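Notes for the Fadville small business evening
Talk title: Your old pages are still talking to customers
Slot: 18 minutes, questions after

Start without the slides. Ask for hands: who has a website older than three years? Keep your hand up if you have read every page on it in the last twelve months. Wait for the hands to drop.

Say who I am. I write and tidy up website text for shops, restaurants and trades. I don't build sites and I don't sell hosting. Tonight is about content you already have and what to do with it.

Slide 2. The Arboleda count

Arboleda sells restaurant and catering supplies, mostly tableware, to kitchens in three counties. They called me because they wanted a blog. I asked how many pages they had now. The owner guessed 500. We ran a crawl and got 1,362.

Let that number sit for a second.

Where the extra pages came from:
Products no longer stocked, still live with a price on them.
Tag pages made automatically each time someone typed a new tag. "Bowl," "bowls" and "Bowls" each had a page.
Holiday hours from past years.
A page for a sale with no end date.
Two separate Contact pages with different phone numbers.

The second phone number is the one to spend time on. It rang at a desk in the old warehouse. Customers found it through search, called, got no answer and went somewhere else. There is no way to know how many.

Slide 3. What an audit is

Keep this short. It is a spreadsheet. One row per page. Columns I use: address, title, last updated, visits in the past year, who is responsible, what to do with it.

The last column gets one of four words. Keep, fix, merge, remove. Don't allow a fifth word. People always ask for "maybe" and the maybe pile never gets looked at again.

If anyone asks about tools: any crawler will make the list. Dindine is what I use, the free version handled Arboleda fine when I split it by folder. Don't turn this into a tool demo. The time goes in reading the pages.

Slide 4. Keep, fix, merge, remove

Keep: the facts are right, people visit, and it has a job to do.

Fix: people visit but something is out of date. Do these first. On Arboleda's site the delivery page was the third most visited and still gave a Sunday pickup that stopped years ago.

Merge: several thin pages on the same subject. They had nine pages on choosing soup bowls. Each was a paragraph or two. We made one decent page with sizes in ounces, whether they stack, and which ones can go in the dishwasher. The old addresses were redirected to it.

Remove: no visits, no links, no use to anybody. Redirect it if there is a close match. If there isn't, let it go and let the server say it's gone. Sending every dead page to the home page confuses people who clicked on something specific.
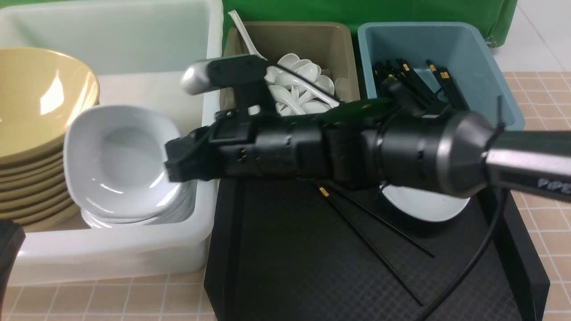 Eliécer Grajales objected at the Zarka meetup that removing pages was throwing away search traffic, and that he would leave every one of them up, because even a page with one visit a month might bring in an order.

Give this a fair hearing, somebody in the room will be thinking it. My answer has two parts. First, check before removing. The visits column is there for that, and so is a look at which other sites link to the page. A page with one visit a month that leads to an order is a keep. Second, a visit to a page for something you no longer sell is a visit that ends with an annoyed customer. He and I still disagree on the very low traffic pages and that's fine. If you are nervous, take them in small batches and watch the numbers for a month in between.

Slide 5. Who does the work

This is the part that goes wrong most often, so slow down.

The spreadsheet gets made, everyone agrees it's useful, and it stays in a shared folder. At Arboleda we put a name against every row that said fix. Edith Rengifo took delivery, returns and opening hours. The product pages were split by supplier. Nobody had more than around 18 rows in any week.

Put a date on it too. They started in May and worked through the most visited pages first. The tag pages were done in one afternoon by changing a setting. Mention this, people like to hear that some of it is quick.

If you pay an outside firm for your site, ask what it costs to change text before you send them a list. Some contracts include it and some charge by the page. Also ask if you can have your own login.

Slide 6. Keeping it from filling up again

Rules Arboleda uses now. Read them off the slide, no extra comment needed:
New page needs an owner and a review month before it goes live.
Seasonal hours go on one page that gets edited. No new page each year.
Tags come from a fixed list.
When a product is dropped, the person who drops it deals with the page the same day.
Phone number and address are stored in one place and pulled in everywhere else.

The fourth one took some arguing. The buying staff felt it was a web job. It stuck once they were given a short form to fill in with two choices, redirect or remove.

Slide 7. Results, be careful here

Don't claim more than I can show. The site is smaller. Calls to the old number have stopped because the number is off the site. Front desk staff say they get fewer questions about pickup. I don't have a sales figure to give and if asked, say so. Too many other things changed in the same period, including prices.

They never did start the blog. They may yet.

Slide 8. What to do this week

Open your own site on your phone. Read the home page, the contact page and whatever your stats say is the most visited page after those. Call the phone number. Fill in the contact form and see who gets the email.

Write down what's wrong. Those are your first rows.

Blank spreadsheet is on the handout, link at the bottom. Leave the slide up during questions.

Likely questions

How often? Once a year for the full list, every 3 months for the most visited pages.

What about old news posts? Leave them if they are dated clearly and someone might look for them. Add a note at the top if the facts have changed.

Will my ranking drop? It can move around for a few weeks after a lot of redirects. Keep a copy of everything you take down so a page can be put back.

Does this apply to a five-page site? Yes. Read all five tonight.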